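# Marble, leopard and a tub: the Bakum corner

Wikach sells this look as "a wipe-clean wet corner for any room." I have read that sentence several times and I still don't know which part of it I'm supposed to believe. The panels cost 79 dollars apiece. The marbled top is from the Rivera range, and the brochure spends most of a page on its veining and one line on how to clean it.
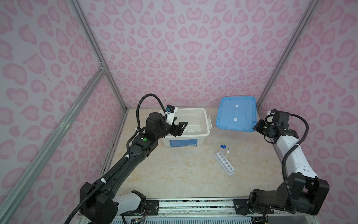
Pink leopard spots on the back and both side walls, silver posts where they meet. The veining in the top is so faint that I wonder why anyone paid for it.

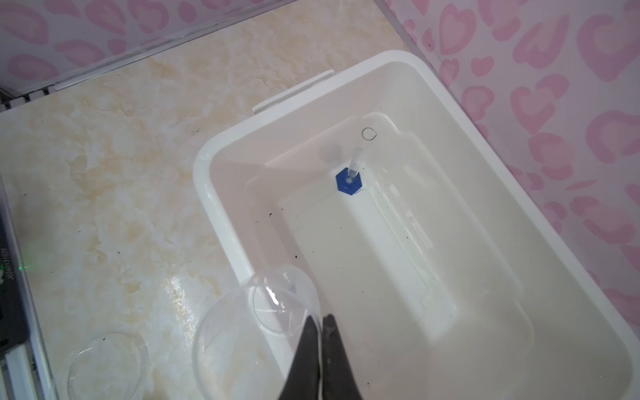

The white tub on the marbled top, with a raised platform in its floor and a blue hexagonal fitting at the far end. Dark specks show up very well on white plastic.

A reader in Bakum, with the same panels up since February, wrote in to say I'm being unfair to the spots. Splashes dry on them and can't be seen from the doorway, she says, and the one surface she has to keep after is the beige top, where every drip leaves a ring. She would buy the walls again and skip the marble.

Fair enough, though "can't be seen from the doorway" is a long way from wipe-clean. She also asked whether a stepped floor is any use for rinsing cups. I doubt it. A molded ridge is one more edge for grit to sit against, and a flat-bottomed tub from the Nivico sale bin does the same job for 9 dollars.

She had no answer on the corner posts and neither does Wikach. The care sheet says to "avoid pooling at joints" and leaves it there. I've asked them what goes behind the panels where they meet the top, and whether it's sealed. So far I've had a link to the brochure.

Page updated 2nd May.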